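件名: Re: [hladun-ml] Sirkard見学会の報告
送信者: Khanyisile Van Wyk
日付: 2019年2月21日

> 1月の例会で話の出たSirkardの見学、行かれた方いますか。
> ロボットのデモがあると聞いていますが、どの程度触らせて
> もらえるのか知りたいです。Emhamからだと片道90分なので。

行ってきました! 90分かける値打ちは十分あると思います。参加は14人、会場は普段のオフィスそのままで、社員の方が働いている横で見せてもらえます。順に書きます。

1. 手持ちグリッパー
指が2本、先端に黄色いパッドが付いています。人が手に持って作業し、その動きをロボットの学習に使うのだそうです。対象は透ける黄色の袋など、くしゃくしゃして形の定まらない物で、これが見ていて実に面白い。

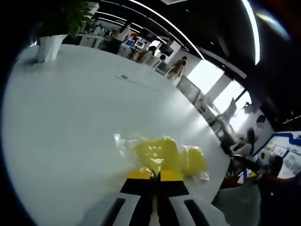
2. 包みをつかむ
次は透明フィルムに包まれた黄色い物が大小ふたつ。フィルムが光るのでカメラには難物だと説明がありました。指の開き具合をどうするか、私はここで質問しすぎて進行を遅らせました(すみません)。

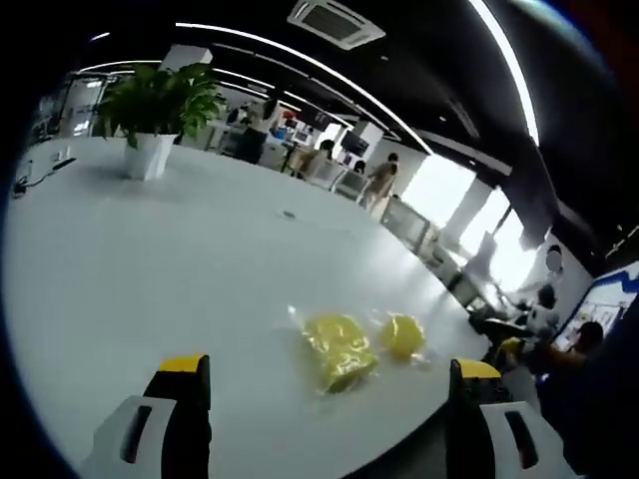 大小の黄色い包みと、左右に開いた指

そのあと二人で組む作業の話になり、Flimanoという社内の記録ソフトも紹介されました。これまでに500回近く記録したとのこと。相手のグリッパーが自分の視野に入ってくるので、どちらが先に動くか声を掛け合うのがコツだそうです。

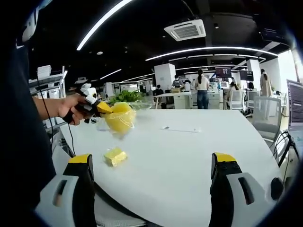 包みを台から少し浮かせたところ。後ろは透明なボウル

袋のほうも二人の組で見せてもらいました。黄色い指先を袋に押し当てる角度ひとつにも人それぞれの癖があって、ずっと見ていられます。

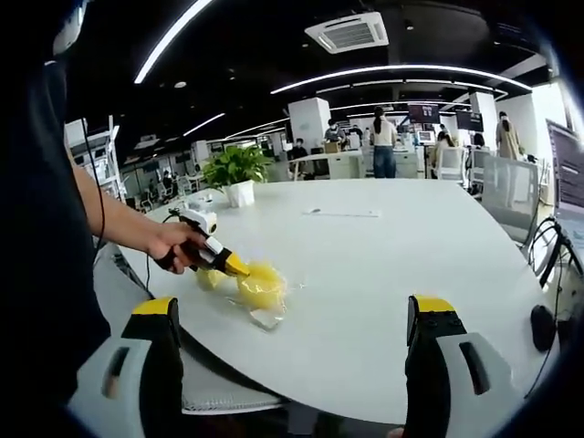

3. 次回について
次の見学会も受け付けるそうです。希望者が3人集まれば、私からまとめて申し込みます。行きたい方はこのMLに返信をください。私ももう一度行くつもりです!

Khanyisile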